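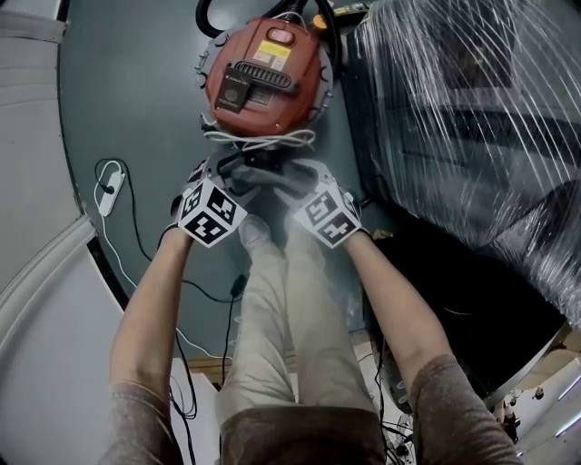 What ends a game of Lamptey?

Whoever controls four harbors at the end of a round wins, and the game stops there. If no player manages it by round 16, the scores are added up and the highest one takes it. In my experience most tables get to round 16, whatever the box says about "sudden, dramatic finishes."

Is the score at the end a fair measure?

I have my doubts. Roads are worth too much. A player who sits in a corner and builds roads for two hours will often beat the one who fought for the middle of the map. The publisher calls this balance. I'd call it a reason to count your opponents' roads from round ten on and start cutting them.

What about the trade win in the Flukier expansion?

You need 3,000 coins in the bank at the start of your turn. It sounds easy until you see that everyone can read your coin total and will raid you the turn before. I have seen it work against new players and hardly ever against anyone else.

Do I need Flukier to play?

No. It adds the trade win, two new terrain types and a deck of event cards. The terrain is good. The events mostly punish whoever drew the card, and we leave them in the box.

Can I play as Niltindale if I'm new?

You can, but I wouldn't listen to the people who rank it first. Its free ship each era only matters on maps with open water – on a land map you are playing with no bonus at all. Flondton starts with an extra worker and will forgive a slow opening.

Does the computer opponent cheat?

On the top two levels it gets extra coins, and the manual admits as much in small print. Bernice Sarpong logged 217 games against it and found no sign that it sees through the fog. I still wonder how it finds my undefended harbor every time, but her notes are better than my hunches.

Did the February patch fix the alliance bug?

The patch notes say so. Allied harbors are no longer counted for both players, that much I've checked. Breaking an alliance in the last round still gives odd totals, so save before you do it.

Can a tie happen?

Yes. The rules give it to the player with more coins. If those are level too, the game lists both names and moves on.

Last updated 2019-08-25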